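Widance Camera Cover, slide type, pack of 2

Print this page | E-mail this page

Back in stock at Pleremby. Small black slider, sticks over the webcam on a laptop or tablet. Slide left, camera blocked. Slide right, you can take your call. No software, no battery, no account to sign up for.

We get asked why bother when the light comes on anyway. Fair question. The light tells you the camera is on. It does not ask you first. A lot of work laptops now come with remote management tools and the person using the laptop never saw what was agreed to. A cover is a cheap answer to one part of that. It does nothing for the microphone, please don't buy it for that, see the mic plug in the list at the bottom.

What you get: 2 covers, a spare adhesive strip for each, one alcohol wipe. Thin enough for most lids to close flat. Do check yours, some of the very slim models have almost no gap and if you feel any resistance take it off. We will refund, no argument.

How to fit it. Laptop off. Wipe the glass around the lens and let it dry. Peel, line up the window with the lens, press for 36 seconds (yes Bayu timed this, less than that and the corners lift). Leave it alone for an hour before sliding it.

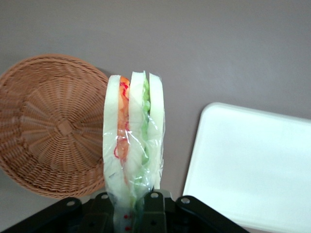

Wrapped sandwich, sliced bread with an orange-red filling.

Removing: warm it with your fingers, lift from one corner. Any glue left comes off with the wipe or a bit of rubbing alcohol on a cloth. Not directly on the screen.

Two things changed in the August batch. The slider is stiffer, people said the old one drifted open in a bag. And the window is wider so it fits laptops where the lens sits off center. Old style is sold out and wont be coming back.

Does not fit: phones with a notch, any laptop with the camera in the keyboard, the Brirmont desk monitor (lens is to deep, the cover sits crooked). If your laptop dims its own screen, the light sensor may be next to the lens. Shift the cover over a little or the screen goes dark on you.

Price is $5 a pack. Schools, libraries and unions can order in boxes of 19 packs, write to Izzati Entili for the rate. Plain covers only, we don't print logos at the moment. Ships in a paper envelope, no plastic, no tracking number unless you ask for one at checkout.

We keep your order details until the return period is over and then delete them. Card payments go through the processor, we never see the number. Questions on that to Damilola Ezeani, she answers them herself, give it a few days.

Related items
Mic blocker plug, 3.5 mm
Setiawan privacy screen, 13 inch
Signal-blocking pouch, phone size
RFID card sleeve, paper
Booklet: Who Can See Your Work Laptop, by Rohani Mandagi

Contact | Shipping and returns | Copyright Pleremby, Sutrisno Entili | Back to top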